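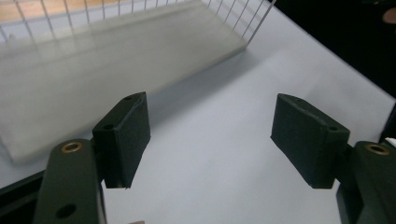
Vurndale Hall, Brislow
Opening-up inspection, ground floor, kitchen and yard
Date of inspection: 3rd May
Previous sheet: no. 176

Mark each item OK, ATTEND or FAIL. Write a comment for anything that is not OK. A FAIL on any item in section 2 means the room stays shut until it has been put right.

1. Entrance and corridors

1.1 Front doors open fully and stay open on the catch — OK
1.2 Door mat flat, edges not curling — ATTEND
Left corner lifts when the door swings over it. Taped for now. Needs a new mat or the old one trimmed.
1.3 Corridor lights — OK
1.4 Handrail to lower level firm along its length — OK
Bracket nearest the bottom was tightened after the last sheet and has held.
1.5 Floor dry and clear of boxes — ATTEND
Stacked chairs outside the store again. The corridor is an escape route and chairs go inside the store, even overnight.

2. Fire safety

2.1 Fire exit signs lit — OK
2.2 Rear exit opens with one push — FAIL, then OK
Bar was stiff and took two goes. Cleaned and oiled, tried several times, opens properly now. Look at it again next month.
2.3 Extinguishers in place, pins in, gauges in the green — OK
2.4 Alarm test from call point — OK
Sounder in the small meeting room is quieter than the rest. You can hear it with the door closed, but only just. Ask Betum about it when they come for the yearly service.
2.5 Emergency lighting, short test — OK
2.6 Notice showing the room limit on display (main hall 99) — ATTEND
Notice is there but the coat rail hides it. Move the rail.

3. Kitchen

3.1 Fridge at 5 degrees or below — OK
3.2 Hot water at the sink — OK
Slow to come through. Same as last time.
3.3 Cooker switch off at the wall when not in use — OK
3.4 First aid box complete — ATTEND
Short of large plasters and one eye pad. Blue plasters are fine, there is a full packet. Reorder.
3.5 Leads and plugs — FAIL
Taipe urn has a split in the outer cover of its lead, close to the plug. Taken out of use and labelled. Do not tape it up. The old urn in the top cupboard works and was tested with the others.
3.6 Cleaning products locked away — OK

4. Main hall

4.1 Floor free of splinters and raised nails — OK
4.2 Folding tables, legs lock — ATTEND
One table has a leg that locks but can be knocked loose. Turned to face the wall, chalk cross on the top.
4.3 Stage steps fixed, white edging visible — OK
Edging is wearing thin on the second step. Will want repainting before the winter.
4.4 Window restrictors — OK

5. Yard

5.1 Gate latch — OK
5.2 Paving level — ATTEND
Slab by the drain rocks, with a lip of 20 mm on one side. Cone put over it.
5.3 Outside light comes on at dusk — not checked, inspection done in daylight
5.4 Bin lids closed, bins away from the wall — OK

Carried forward to the next sheet: 1.2, 2.2, 2.6, 3.4, 3.5, 4.2, 5.2, 5.3

Spending on repairs since the last sheet: £229, all on the handrail and the stage lights. Receipts are in the folder in the office.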